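Household Budget Tracking with Envelope Categories: Term Project Report
Personal Finance Methods, Section 4
Fotini Zacharopoulos

1. Purpose

The project tested whether a student household could forecast its monthly spending from its own past records, without using a bank's built-in budgeting tool. The household has four members sharing one kitchen account. Rent is paid separately by each member and was left out of the study.

2. Data

Records came from two sources. The first was the export file from the shared checking account at Vilmont, which lists date, payee and amount. The second was a shoebox of paper receipts for cash purchases. The two sources together gave 208 transactions for the term. Of these, 143 were card payments and the rest were cash.

Total spending on the shared account and in cash came to $1,851. Deposits and returns under the bottle program were entered as negative amounts in the same category as the original purchase.

3. Categories

Each transaction was placed in one of these categories:

Groceries
Cleaning and paper goods
Kitchen equipment
Utilities (internet only)
Other

The export file does not split a purchase by item. A single charge at Drasitz may contain food, dish soap and a replacement pan. Where a receipt existed, the charge was split by line. Where it did not, the full amount went to Groceries. This rule overstates Groceries and understates the next two categories by an unknown amount.

4. Method

Forecasts were made on the first day of each month using two simple rules. Rule A took the previous month's total for the category. Rule B took the mean of all earlier months. Actual totals were entered at month end and the error was recorded in dollars, with the sign kept. Refunds were booked to the month in which the money came back.

The spreadsheet was kept in Cetico, which handles shared editing but does not lock past rows. In January one member sorted a single column by mistake and the payees no longer matched the amounts. The sheet was rebuilt from the bank export. After that, closed months were copied to a second tab and left alone.

5. Results

Rule B gave the smaller error for Groceries in every month after the first two. Rule A did better for Utilities, where the bill changed once and then stayed at the new level. Neither rule was of any use for Kitchen equipment, where most months were zero and the others held one or two purchases.

A sinking fund was tried for that category in the second half of the term. Each member paid in a fixed amount per month, and equipment was bought from the balance only.

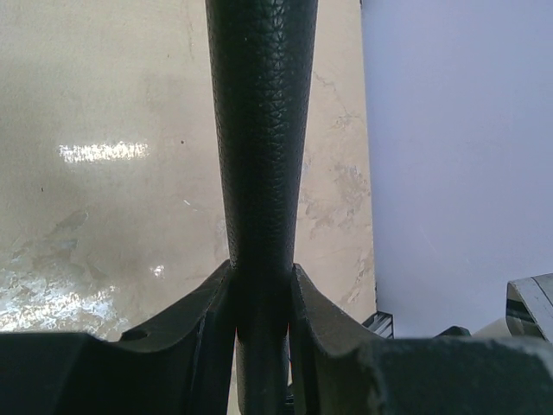 The fund covered all equipment purchases made after it was set up and ended the term with a small positive balance, which was carried over. The forecast for the category then became the monthly contribution itself, and the error column was no longer meaningful. It is shown as blank in the sheet for those months.

6. Limits

The term is short and one household was studied. Cash purchases depend on members keeping receipts, and Paul reported in the exit survey that he had thrown several away before the shoebox was in place. Meals eaten out were paid individually and do not appear in the data. A member who eats out more often will lower the Groceries total without spending less overall.

7. Further work

The next version should record the split at the time of purchase, using a short form filled in on the phone. The time needed per entry should be logged as well. Reconciling the sheet on Saturday mornings took longer than planned, mainly in matching cash receipts with faded print. Individual spending on meals could be added if all members agree to share it.

Appendix A holds the category rules in full. Appendix B holds the monthly error table.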